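Key and Small Items Table – Room Inspection Checklist

Site: Mastholm, ground floor
Checked by: Birthe Thorlacius
Second check: Kwaku Ofori
Period: October, morning round, before 9

Mark each line OK, Attend or N/A. Comments go under the line they belong to. If a line is marked Attend, put a name beside it.

1. Floor and walkways

1.1 Carpet flat, no lifted edges – OK
1.2 Floor rails either side of the table fixed down, no loose ends – OK
Comment: Walked the length of both. Kwaku pushed on the joins with his foot and nothing moved.
1.3 Floor mark to the left of the table still readable – OK
1.4 Cables clear of the walking path – Attend (Jussara Trindade)
Comment: There is a tangle of black cables on the floor near the second table, at the far left. It isn't in the main path but anyone going round the back would have to step over it. Needs coiling and tying. Same comment as last round.
1.5 Clear space of at least 75 cm on the door side – OK

2. Second table (white frame)

2.1 Feet level, no rocking – OK
2.2 Frame bolts tight – OK
Comment: One was a quarter turn loose. Tightened on the spot.
2.3 Nothing stored underneath – OK

3. Main table

3.1 Top clean and dry – OK
3.2 No splinters, raised grain or open cracks – OK
Comment: Ran a dry cloth over the whole top, including the corners, and it didn't catch. The grain is strong on this one and can look like scratching under the lights, so check by hand as well. There is a very small dark speck in the surface. It doesn't come off with a damp cloth and it isn't rough. Leave it alone, no sanding.
3.3 Glare from overhead lights acceptable – OK
Comment: A pale patch shows where the light hits the wood. Not a problem for people standing.
3.4 Metal brackets on the front edge secure – OK
Comment: Two of them, left and right. They stick out slightly at hip height for a child, so school visitors should be brought in from the other side.
3.5 Cables on the tabletop free of cuts and kinks – OK 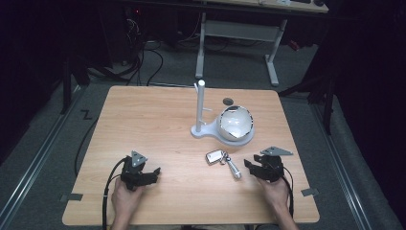
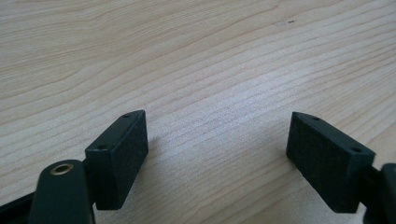
Main table, with the keys and white stand in the first picture and the grain in the second.

4. White stand and bowl

4.1 Base sits flat – OK
4.2 Upright post firm, no cracks where it meets the base – OK
4.3 Side peg not bent or loose – OK
Comment: Rated on our sheet for keys only. Daiane Godoy found a full shoulder bag hanging from it in the spring, so please keep an eye out. The label with the 126 g limit has gone missing and she is printing another.
4.4 Bowl seated properly in the round part of the base – OK
4.5 Bowl rim smooth all the way round – OK
Comment: Check with a cloth, not a bare finger. Wipe fingerprints off the silver rim while you're there.
4.6 Small dark disc on the tabletop beside the bowl – Attend (Iolanda Godoy)
Comment: Not on the item list. Either add it or put it away.

5. Keys

5.1 Fob casing closed, no sharp edges – OK
5.2 Key ring closed fully, no gap – OK
Comment: Kwaku would like the ring swapped for a heavier one. Not urgent. The Fudine catalogue has them in bags of 50, more than we will ever use, so ask the Cairns office if they want to split one.
5.3 Silver ornament firmly attached – OK
5.4 Keys returned to the stand at the end of the round – OK

6. Lighting and air

6.1 All ceiling lights working – OK
6.2 No flicker – Attend (Jussara Trindade)
Comment: The tube nearest the door takes a while to settle. Totberg have been emailed.
6.3 Vent cover clean – OK

Items carried over to next round: 1.4, 4.6, 6.2

Return the signed sheet to the front desk by noon. Birthe keeps the originals in the grey folder, and Iolanda has the spare blanks.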